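Home | Talks | Speakers | Notes | Archive

Folding on a bed: what we learned collecting shirt examples
Speaker notes, Gerlach track, 2025-08-29

Slide 1. Title
Say hello, say the talk runs 18 minutes, and ask people to hold questions. Mention that the slides go up on the Asstead page afterward.

Slide 2. Why shirts
Start with the problem. A shirt has no fixed shape. You can pick it up by the same sleeve twice and get two different piles. A learning system needs to see a lot of those piles, and it needs to see a person get out of each one.
At Rikine we tried writing rules first. The rules worked on one shirt. Pause here, people usually laugh.

Slide 3. How we collect
Hand-held grippers, one per hand. The person does the job with the same kind of jaws the robot will have, so anything the jaws can't do never gets into the data. The project name for the whole setup is Umex. Say it once and move on.
Point out that the grip is on the edge of the cloth. New people grab the middle, and then the rest of the shirt comes up with it.

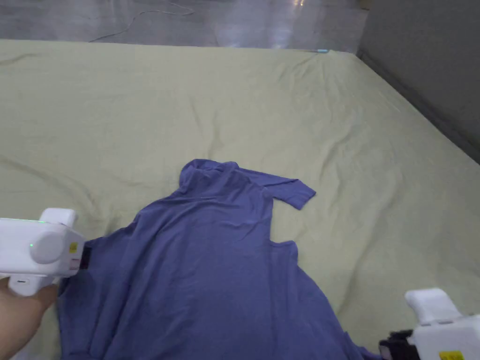
Slide 3: Left gripper on the edge of a crumpled shirt.

Stay on this slide for a minute. The collar is bunched up near the middle. A start like this is worth more to us than a shirt laid out neatly, and our first batch had far too many neat ones. We threw out most of that batch in May.

Slide 4. Rules for a session
Read these out, they are not on the slide.
– One shirt per example. Start recording before you touch it.
– Scramble the shirt between examples. Drop it, don't place it.
– If you miss a grip, keep going. Fix it the way you would at home.
– Stop after 50 examples and rest your hands.
The third rule gets the most pushback. People want to delete their mistakes. Explain that the robot will miss grips too, and it has to have seen somebody recover from one.

Slide 5. Sleeves
Sleeves cost us more time than everything else put together. Long ones double back on themselves, and from above it is hard to tell which layer is on top.
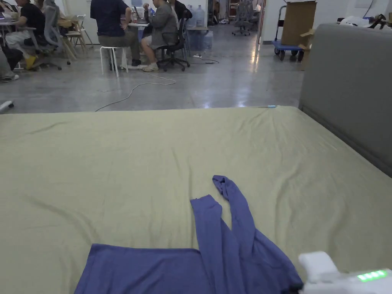 Page 4 of 14

Give the audience time to find the two sleeves. One goes straight up with the cuff end folded over. The other loops back into a narrow upside-down V. Ask for a show of hands: which one would you flatten first? The room usually splits. Our own people split too, and for a while the data had both answers mixed together. The model would start toward one sleeve, then drift to the other.
What we did: we wrote down an order. Folded cuff first, then the looped sleeve, then the body. It is a bit arbitrary. It helped anyway.

Slide 6. Background
Short slide. We record in a working office, with people at their desks behind the bed. Somebody always asks whether we should hang a curtain. We talked about it and decided to leave the room alone – homes are busy too.

Slide 7. What I would do differently
Mix long and short sleeves from the start. Write the sleeve order down before the first session. Check the examples every day, even if it is only a handful.
If time is short, skip to slide 9 and leave out the chart.

Slide 9. Questions
Have the grippers on the table so people can try them after. Bring the spare charger.

Filed under: Robotics, Data Collection, Talk Notes
18 shares | 4 comments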